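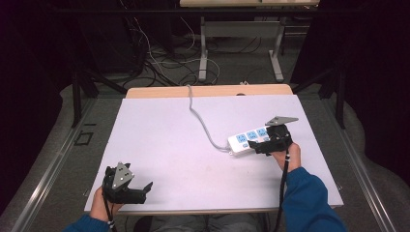 Niva Bench Power Strip, White Housing

Portable power strip for work tables, test benches and shared desks. Low white housing, blue sockets set in a row along the top face, gray cord exiting at one end. Supplied by Venter, Sostville.

Product code: 3350-N
Availability: in stock
Sold: singly or in packs of 2

Overview

The Niva strip is intended for table-top use, where plugs are changed often and the strip is moved from one position to another. The sockets face upward, so plugs go in and come out vertically and the strip can sit close to other items on either side. The cord leaves from the end of the housing and not from the side. This keeps the long edges clear when the strip is placed against a board, shelf or back panel.

The contrast between the blue sockets and the white housing makes the socket positions easy to find on a pale work surface.

Ratings

Maximum total load: 3,350 W
Maximum continuous load on one socket: see rating plate
Operating temperature: 0 to 37 °C
Use: indoor, dry locations only
Warranty: 2 years from date of purchase

The load limit applies to the whole strip. Add up the rated wattage of everything connected before switching on. Heaters, kettles and other high-draw appliances should be plugged directly into a wall outlet.

Placement

Place the strip on a flat, stable surface with the sockets facing up. A rigid board laid over the table is suitable. Allow enough slack for the cord to reach the table edge without lifting the end of the housing. Route the cord over the far side of the table, away from the seated position, and secure any length that crosses a walkway.

Do not coil surplus cord tightly under load. Do not cover the strip with paper, fabric or packing material. Do not connect one strip to another.

When repositioning, hold the strip by the housing. Pulling on the cord puts strain on the entry point and is the most common cause of returns on this product. Disconnect the strip from the wall outlet before moving it between tables.

Fixing

The strip is supplied free-standing. For permanent locations, use the Prelorex bench clip (ordered separately). One pair holds one strip. Clips attach to the table top with screws and grip the housing along its lower edge. Do not drill the housing or use adhesive on the socket face.

Cleaning

Unplug at the wall. Wipe the housing with a cloth slightly dampened with water and mild detergent, keeping moisture away from the sockets. Dust in the sockets can be removed with dry compressed air. Solvent cleaners dull the white finish and may leave it brittle.

Inspection

Check the cord, plug and housing before each new installation. Take the strip out of service if any of the following is found:

Cuts, flattening or exposed conductor along the cord
Movement of the cord where it enters the housing
Discoloration at any socket
Cracks in the housing
A plug that no longer seats firmly

There are no user-serviceable parts inside. Opening the housing voids the warranty.

Ordering notes

Packs of 2 are shipped in one carton with cords tied separately. Mixed orders of strips and Prelorex clips ship together where stock allows. The rating plate is on the underside; quote the batch number printed on it in all correspondence.

Strips from the September batch have a revised cord tie and a larger rating plate. Ratings and housing dimensions are unchanged, and existing clips fit both versions.

Technical questions: Ntombi Kruger, product support
Trade accounts and volume pricing: Reynaldo Rivera, Venter sales desk, Sostville

Page revised 11th October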